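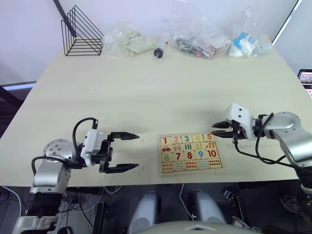

Wooden number puzzle board on a light tabletop.

Home Files Data card Issues License

Prastasel: Printed Claims on Early Number Toys

7 min read

Maintained by Brodie Trevaskis
Last updated Thursday, August 1, 2024

What this is

Prastasel is a table of things that toy packaging says about math. Each row is a single claim, copied word for word from a box, sleeve, leaflet or hang tag, along with what the toy is, the age range printed on it, and whether the packaging gave any source for what it said. There are 1,058 claims from 274 products. Every product is sold as helping young children with numbers: counting beads, number puzzles, dominoes, scales, stacking sets, flash cards, talking things with batteries.

I started it after reading "proven to build number sense" on a box of ten foam digits and wanting to know who had done the proving. I wrote to the company twice. The reply to the second letter was a discount code.

This is a record of what is printed. It says nothing about whether any toy works. Please keep those two things apart, as several people who used the first release did not.

What is in the files

claims.csv has one row per claim. It's the file most people want.
products.csv has one row per product, with the type, the printed age range, the price on the day and where the packaging was read.
sources.csv lists the references we tried to follow, with what we found at the other end.
coding_guide.txt is the full set of rules. Read it before you argue with a code.
changes.txt is self-explanatory and not as complete as it should be.

All files are UTF-8 and comma separated. Line breaks inside a claim have been turned into a single space. Capital letters and exclamation marks have been left alone, and there are a lot of both.

Columns in claims.csv

claim_id: a number with no meaning. Gaps in the sequence are rows that were merged or dropped.
product_id: links to products.csv.
text: the claim as printed, spelling mistakes included.
skill: what the claim says will improve. One of counting, numeral recognition, quantity, arithmetic, spatial, school readiness, general, unclear.
strength: mild, moderate or strong. See below.
source_given: yes, no or partial.
endorser: any expert, teacher, parent group or award mentioned, as printed. Blank if none.
coder_1, coder_2: the two strength codes before they were settled.
notes: free text. Some of it is bad-tempered.
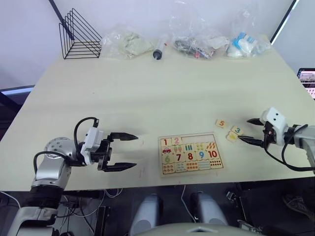
The 3, printed in blue on a small square piece.

How the claims were collected

The packaging was read in person, in shops and toy lending libraries in Mornham and Wornombridge. No web listings are included. Sellers rewrite those all the time, and it's often impossible to say who wrote a given sentence or when. A box at least holds still.

We took every product in the number and math section of each place we visited, if the place had such a section. Where it didn't, we took anything with digits or a counting claim on the front. That second rule is weaker than I would like. It pulls in toys that just happen to have numbers on them, such as a pull-along train with numbered cars, and it misses plain wooden blocks, which may do as much for a child's grasp of quantity as anything in the table but are sold without a word about it.

Lending library stock was older, and a good part of it had lost its box. Those items were left out. This tilts the sample toward newer toys and toward families who keep boxes.

Strength codes

Mild means the packaging describes what a child might do with the toy ("match the numbers"). Moderate means it says the toy helps or supports a skill ("helps children learn to count"). Strong means it promises a result, uses words like proven or scientific, or puts a size or a deadline on the gain ("counting to 20 in weeks").

The scale comes from the Berchtold wording guide, which was written for food labels. We borrowed it because it was short and because two people could learn it in an afternoon. It fits toys badly in places. A food label rarely says that a product "unlocks" anything, and we had long arguments over unlock. It ended up as moderate. If you think it should be strong, filter on the word and recode it; you won't offend me.

Two people coded every claim separately and then met over the ones they disagreed on. Both original codes are kept in the file. I'd encourage you to look at the disagreements before you trust the final column. They bunch up heavily between moderate and strong, right where most users will want to draw their line.

What we found about sources

Of the 1,058 claims, 96 came with anything that could be called a source, counting partial ones such as "research shows" followed by a web address. We followed all of them. Many addresses led to the company's own front page. Others led to real research on some neighboring subject: that children who know their numerals early tend to do better at arithmetic later, or that play matters, or that parents talking about numbers at home goes along with stronger counting.

I have no quarrel with research of that kind. The trouble is the leap. A link between early number knowledge and later math tells you nothing about whether this particular set of beads adds to a child's number knowledge, or adds more than a handful of buttons and a patient adult would.

Six claims pointed to a study in which the product itself had been tried with children. None of the studies had a comparison group that got some other toy to play with for the same amount of time. I would be glad to hear of one that does, for any product in the table, and will add it to sources.csv with your name next to it.

A word on numerals

The most common skill code is numeral recognition, and it's also where I think packaging is at its slipperiest. Knowing that a certain shape is called "three" is a fine thing to know. It is a different thing from knowing that three is how many you have when you have one and then one more and then one more. A child can fit every piece of a number puzzle into place by its outline or by its color and learn a good deal about outlines and colors. Whether any of it carries over to quantity depends on what else is on the board, what the adult says, and things we can't read off a box.

The packaging tends to run these together under "learn numbers." We split them wherever the wording let us and used unclear where it didn't. Unclear is a large category. It was tempting to empty it by guessing, and an early version of the file did just that, so please throw that version away if you still have it.

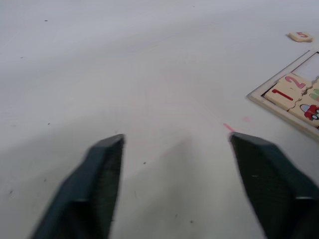 The age ranges need the same caution. A printed range is partly a safety matter and partly a sales matter, and the two can't be pulled apart from the outside. "3+" often reflects small parts. Don't treat the lower number as the maker's view of when a child is ready to count, and please don't plot it against strength and call the slope a finding. I have now been sent that chart more than once.

Known problems

The sample covers two towns. Both are fairly well off and close enough together that they probably share suppliers. Nobody should quote the figures as if they described the toy trade as a whole.

Products from the same maker repeat the same sentences. If you treat each claim as independent you'll get very small error bars and you won't deserve them. Group by maker, or at the very least by product.

Awards in the endorser column have not been checked. Some of them appear to be the kind you pay to enter. We didn't pay to find out.

Prices are shelf prices from a single visit in July. Sale items are flagged, but only where there was a sticker.

The people coding were not blind to the brand. We tried it on a small batch by typing the claims out on plain slips, and a few codes moved. I can't tell you whether that was the brand or simply a second look on a different day. This bothers me more than anything else on the list.

Only claims in English were coded. Several boxes carried other languages as well, and from what little I can read, the wording is sometimes softer in those. Somebody who reads them properly should take that on.

Sensible uses

Looking at how the wording of math claims varies by type of toy. Teaching students to code text and to fall out about it productively. Giving parents' groups some examples to chew on. Checking my counts.

Uses I would argue with

Ranking toys. Ranking makers. Training anything meant to score whether a toy is "educational," as the label would be learned from the people who wrote the box. Any sentence that begins "Prastasel shows that children."

Corrections

Open an issue with the claim_id and a legible copy of the wording. Changes to a strength code need a reason based on the coding guide; a feeling that the toy is lovely is not enough. Makers are welcome to write in, and two have. One correction was accepted and the other asked us to remove a claim because the box had since been redesigned. The old row stays, and the new wording has its own.

License

The table and the coding guide may be reused with credit. The claims themselves belong to whoever wrote them. Short quotation for study and criticism is the basis on which they appear.

Contact the maintainer | Copyright 2024 Prastasel | Back to top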